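Brutley bamboo cutting board with juice groove – long-term review
Posted 2018-05-26 by Oluwatosin Tamuno
Filed under: Kitchen, Boards and Knives

I bought the Brutley board in November to replace a plastic one that had gone gray and furry in the middle. It has been on the counter nearly every day since then, so I have a fair idea by now of what it does well and where it falls short. I paid for it myself.

What you get

The board is a plain rectangle with rounded corners and a shallow groove around the edge. It came in a paper sleeve with a folded care sheet. The sheet tells you to wash it by hand, dry it standing up and oil it before first use. No oil is included. The Tikow board I looked at in the same store came with a small bottle, but it was thicker and a good deal heavier, and I wanted something I could lift with one hand and tip into a pan.

The color is a light honey brown with faint stripes. It got a little darker after the first coat of oil and has stayed the same since.

Chopping

Most of what I cut is onions, carrots, cabbage, herbs and bread. The surface is hard enough that the knife does not dig in, and I have not had trouble with slivers coming up. There are fine cut marks across the center now. You feel them with a fingernail more than you see them.

Bamboo is harder on a knife edge than maple. My everyday knife used to go a long time between sharpenings on the old plastic board. On this one I touch it up more often. If you own expensive knives and care about them, buy a softer board. My knives are ordinary and I already have a sharpener in the drawer, so this is a small complaint.

Noise is another one. Bamboo makes a sharp knock under a heavy knife, louder than plastic. I put a dish towel under the board in the early morning, which also takes care of the next problem.

Slipping

The board has no rubber feet. On a smooth counter it will slide if you push hard, and it did this the first time I cut a butternut squash on it. A damp paper towel or a thin dish cloth underneath stops it completely. I don't mind doing that for squash. For slicing a tomato I don't bother.

The upside of no feet is that you can use both sides. I keep one side for onions and garlic and the other for fruit and bread. The groove is only on the top side of mine, so juicy things stay there, which means the fruit side gets the groove and the onion side goes without. It took me a while to settle on that and I still get it wrong some evenings.

The juice groove

It is shallow. It holds the juice from two tomatoes or a cut orange with no trouble. It will not hold what comes out of a roast chicken if you carve it too soon. I did that once and the counter needed a full wipe down. For a roast I now set the board inside a rimmed sheet pan, or use the old Nwankwo carving board, a heavy thing with a deep channel that lives in the bottom cupboard the rest of the year.

A shallow groove does have one advantage. It cleans out with a single pass of the brush, and crumbs don't pack into it the way they do in a deep one.

Cleaning and care

Hot water, a drop of soap, a quick scrub, rinse, dry with a towel, stand it on edge. It takes a minute. I have never put it in the dishwasher and would not.

Smell has been less of an issue than I expected. Onion washes out. Garlic hangs on until the next day unless I rub the board with salt and half a lemon. Beets left a pink patch that faded over a week or so. Turmeric left a yellow one that is still there if you know where to look.

I oil it once a month with food-grade mineral oil. I wipe on a thin coat at night, leave it flat and wipe off whatever is left in the morning. I skipped two months over the winter and the surface started to look dry and pale near the ends. Two coats fixed it.

Warping

I was most worried about this, having thrown out two wooden boards for rocking on the counter. The Brutley has a very slight bow after being left with one side wet overnight, my fault. It flattened out again after a couple of days standing up. At present I can press on any corner and it stays put.

Size and where it lives

Our counter is small and it is a family counter, so the board has to share. It gets cooked on and played on, and the play food ends up next to the real food more often than not. A board much bigger than this one would mean clearing everything off before I could slice an apple. This one sits out all the time and I work around whatever else is there. 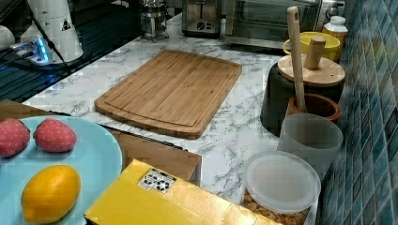 The board on our marble-patterned counter, with toy strawberries and a toy lemon on the blue plate.

It is big enough for one large onion and a few carrots at the same time, provided you move things to a bowl as you go. A whole cabbage has to be halved first. For a large loaf of bread the ends hang over and the crumbs go on the counter.

It does well as a serving board too. We have used it for cheese and crackers when people come over, and with a fresh coat of oil it looks better than the price suggests.

Compared with the others

The Flurkine board is the one most people seem to cross-shop with this. My sister has it. It has a handle slot cut into one end, and I would like that on mine, since the Brutley can be awkward to pick up off a flat counter with wet hands. Her groove is deeper. Her board has also started to split along a seam at the handle end, which may be bad luck or may be the slot.

The Tikow is the better board for someone who does heavy chopping and has a place to leave it permanently. It costs more.

Good points
Light enough to lift and tip
Both sides usable
Easy to wash, shallow groove rinses clean
Has stayed flat with normal care

Bad points
Slides on a smooth counter
Groove too shallow for roasts
Harder on knives than maple
No oil in the package

Rating: 8 out of 10

I would buy it again for everyday vegetables and fruit. If you carve meat often, get something with a deeper channel – or keep a second board for that, as we do.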